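Staff Handbooks > Kitchens and Catering > Gosov Counter Arm > Section 4: Setting up the sink station

Last updated: May 25, 2022

Issued by Hovside Workplace Services, Kitchens and Catering

Section 4. Setting up the sink station and sharing the work

4.1 Scope

This section applies to every staff kitchen in which a Gosov counter arm has been fitted beside the sink. It covers the daily start, the layout of the counter, the division of tasks between the arm and the kitchen staff, and the procedure to be followed when the arm stops. Fitting and electrical work are covered in Section 2 and must not be attempted by kitchen staff.

The arm is supplied to lift items out of the sink basin and place them in the dish rack. It does not wash, dry or put away. Those tasks remain with the kitchen staff on duty, as do all knives, all glassware and any item heavier than the limit shown on the base plate.

4.2 Before the first shift

The site manager shall complete the following steps before the arm is used for the first time.

1. Confirm that every member of kitchen staff has attended the Kiani induction and has signed the attendance sheet. Agency staff are included.

2. Display the revised duty list where it can be read from the sink. The list must name the person responsible for the arm on each shift. This person is referred to below as the station lead.

3. Walk the station lead through the stop procedure in 4.6. The station lead must carry it out once without help.

4. Enter the site code in the Gundar panel. Sites in the Hovside main building use code 522. All other sites will find their code on the delivery note.

Note: The station lead role carries no change in grade. Time spent on start-up, checks and the end-of-shift record counts as working time and must be shown as such on the duty list.

4.3 Daily start

1. Clear the counter within reach of the arm. The reach is 75 cm from the centre of the base, measured along the counter.

2. Check that the basin nearest the arm is free of water and that the plug is out.

3. Seat the dish rack squarely in its basin. A rack that rocks when pressed at the corners must be reseated.

4. Turn the tap so that it does not stand over the basin the arm is to work in.

5. Tie back or shorten blind cords, towels, apron strings and anything else that hangs above or beside the arm.

6. Switch on at the Gundar panel and wait for the steady green light. A flashing light means that the arm has not found its starting position. Switch off, wait until the light goes out and repeat. If the light flashes a third time, call the help desk on extension 293.

7. Stand clear and press Home. The arm will move slowly to its starting position above the counter with the gripper open.

Caution: Do not lean over the basin while the arm is moving to its starting position. The upper part of the arm passes over the counter at head height for a person bending down.

4.4 Placing items

The arm handles one item at a time. Items should be placed in the basin with enough room between them for the fingertips to pass on both sides.

1. Place plates and lids singly. Stacked items will be treated as one item and refused.

2. Place brightly coloured items first when teaching a new layout. The arm finds them more readily against a dark basin, and the station lead can see at once whether the correct item has been chosen.

3. Press Teach on the panel, select the item type and confirm the basin and the rack.

4. Watch the first lift from beginning to end. Press Accept if the item has been set down in the rack, or Reject if it has been dropped, tilted or left behind.

5. Repeat until the panel shows the word Ready. New layouts generally need more than 26 accepted lifts. 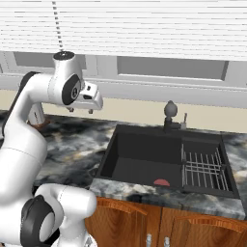

Lifts that are rejected are not held against the station lead or against any other member of staff. The Gundar record stores the item type, the time and the result. It does not store names, and managers may not use it to compare one shift with another.

Note: If items are regularly left behind close to the wall of the basin, move them towards the middle and teach the layout again. Do not reach in to correct an item while the panel shows Moving.

4.5 Changes to kitchen duties

Where the arm is in use, the following changes apply.

Emptying the basin into the rack is removed from the list of hourly duties. It is replaced by a check of the rack, which must be cleared by hand before it is full.

Staff who previously spent a full shift at the sink shall be moved between the sink, the serving counter and stock within each shift. No one shall be left at the sink for a whole shift for the sole purpose of watching the arm.

Staffing levels during the first three months shall remain as they were before fitting. Any proposal to alter them after that period must be discussed with the staff concerned. Sites fitted before November will have their duties reviewed in that month.

A member of staff who prefers to clear the sink by hand during a quiet period may do so, provided that the arm has first been switched off at the panel.

4.6 Stopping the arm

1. Press the red button on the panel. Any member of staff may do this at any time and need not ask the station lead.

2. Wait for the arm to come to rest.

3. If the gripper is holding an item, support the item from below before pressing Release.

4. Enter the reason for the stop in the shift record. One line is sufficient.

5. Restart from step 1 of the daily start.

Caution: The arm stays in position when stopped. Never push or pull it by hand to make room at the sink. Use Home, or call the help desk.

4.7 End of shift

1. Clear the rack and wipe both basins.

2. Press Home, wait for the arm to come to rest, and switch off.

3. Wipe the outer covers with a damp cloth. Do not spray cleaner directly on to the joints or the fingertips.

4. Sign the shift record and hand it to the next station lead, or leave it in the tray by the panel if the kitchen is closing.

Continue to Section 5 for weekly checks and the replacement of fingertips.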